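Tea with the man who walks the Drotholm

Posted Sat 15 June

I'd been trying to pin down Gorazd Todorova for ages. He's hard to catch, partly because he doesn't answer his phone and partly because he's out walking most of the time. If you've ever done any of the Drotholm path you'll have followed his little yellow arrows, and you've probably cursed him at the bog near Seixas, where the arrows point cheerfully straight into it.

"It was dry when I painted them," he told me, before I'd even got my coat off. "It was a very good summer!"

Gorazd moved to Birmont for a job at the paper mill and started walking at weekends, mostly to get away from his flat (thin walls, a neighbour learning the trombone). Somebody at work gave him an old map with a drovers' road marked on it, and he went looking for it. It took him two years to find the whole thing.

"Some of it was under brambles and some of it was under a car park," he said. "The car park was easier. Nobody minds you walking across a car park."

The full route is 90 miles, and he reckons most people should take a week over it. His friend Benedikt Engelhardt once did it in four days and, according to Gorazd, didn't speak to anyone for a fortnight afterwards. I asked Benedikt about that later on the phone. "My feet hurt," he said. "I had nothing nice to say."

I wanted to know what Gorazd carries, because people always ask me and I never have a good answer. He doesn't own anything fancy. One flask, one spare jumper, a paper map and far more socks than you'd think. Food is where he gets fussy. He won't touch cereal bars ("sweet cardboard") and he lives on cheese, apples and nuts, a handful every hour whether he's hungry or not. 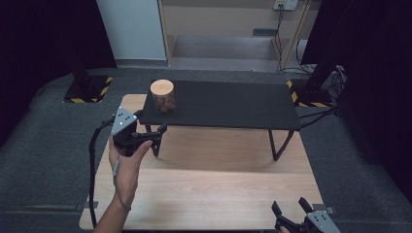

On getting lost

Of course I had to ask. He laughed for quite a long time and then told me about the night above Monix, when the fog came down and he walked in a big circle and met his own bootprints.

"I thought, good, another walker, I'll follow him," he said. "I followed him for an hour. He had the same boots as me — I was pleased about that, I thought he must be a sensible man."

He ended up sleeping in a sheep shelter and walked out the next morning to find the road was 15 minutes away. These days he sits down when the fog comes in, has something to eat and waits. I've started doing the same and I can report it's much nicer than marching about in a panic.

On what's next

The path gets something like a proper launch in July, with a new stile at Seixas and a printed guide. They're doing 2,000 copies, and Gorazd thinks that's far too many. He's written all the directions himself and he read me a few over the second pot of tea. My favourite was "turn left at the angry goose".

I asked what happens if the goose moves house.

"Then turn left anyway," he said, and went off to find his boots.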